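Lab 6 Handout: Comparing Two Sets of Gripper Fingers

Read sections 1 to 3 before you come to lab. Section 5 is what you hand in.

1. What the lab covers

Last week you tuned the approach speed and learned to save a grasp pose. This week the arm and the poses stay the same and you change the fingers. Each pair of students will run the same picks with two finger sets and write up the difference.

The first set is the Fliso, a stiff finger with a thin pad. The second is the Sunex, a softer finger that bends under load. Both bolt to the same hand. The controller in both cases is Woria, with the settings file from the course page. Do not use your own settings file from Lab 5. The force limit in it is too high for the Sunex set.

2. Background

A parallel gripper holds an object by friction. The grip force pushes the fingers together, and the friction at each pad has to carry half the weight of the object plus whatever the motion adds. If the object weighs W and the friction coefficient at the pad is mu, the smallest force that will hold it still is

F = W / (2 * mu)

Use twice that value as a starting point. The formula assumes flat contact on both sides. With a stiff finger on a block, that is close enough. With a stiff finger on a round cup, you get a line of contact, and a small error in wrist angle will let the cup turn between the pads. A soft finger wraps a little and spreads the load, but it also gives. The object can end up a few millimeters away from where the controller thinks it is. That matters at the place step more than at the pick step.

Corners are the other thing to watch. A block that sits at an angle to the fingers will be turned straight as they close, provided the table lets it slide. Wood is fine for this. On the rubber mat from Lab 4 the block tends to catch and tip, so leave the mat off.

3. Setup

Check that the bolts on the finger set are snug. Home the arm, then load the settings file. Jog the hand down until the fingertips are just above the tabletop and write down the height the controller shows. Do this again every time you change fingers. The Sunex set is longer, and using the Fliso height with it will drive the tips into the wood. 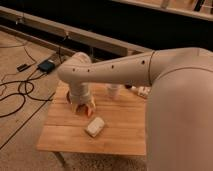 Take the height reading with the fingers partly open, at the same opening you will use for the approach. The tips swing through a shallow arc as they open, so a reading taken fully closed will be off by 2 mm. If you are using the block, set the approach opening to 68 mm. For the cup, use the widest opening the hand allows.

Keep cables away from the base and out of the elbow's path. The elbow swings out wider than people expect when the hand goes to the far side of the table. Stand on the side opposite the elbow while the arm is moving, and keep one hand near the stop button.

4. Procedure

Start with the Fliso set.

Place the block with its long side square to the fingers and run the pick. Lift, hold for five seconds, and set it down. Record whether it held, whether it slipped, and how far it moved from the starting mark.

Turn the block to a diagonal and repeat. Do not correct the wrist angle. The point is to see how much of the error the fingers take up.

Repeat with the clear cup, upright and empty. Lower the force limit first. If the wall of the cup bows in, stop and lower it again.

Change to the Sunex set, take the new height reading, and go through all of it again in the same order.

A pick counts as held only if the object stays off the table for the full five seconds. A slip that recovers is recorded as a slip. If the controller faults partway through, clear the fault, home the arm, and run that pick over. Note the fault in the comments column.

Last term's sections logged 507 picks between them, and 127 were slips. Most of the slips came from the cup. You may compare your slip rate with that one, but the Hutapea pads used last term were worn, so do not expect a match.

5. What to hand in

One table of results per pair, with a row for every pick, including the failed ones.

A short paragraph on each finger set saying which object and which angle gave it the most trouble, and why you think so.

Your worked value of F for the block, next to the force limit you used. If they differ by more than a factor of three, explain the gap.

One page is enough for the writing. The table can run longer. Return the bolts and the hex key to the tray before you leave, and leave the Fliso set mounted for the next section.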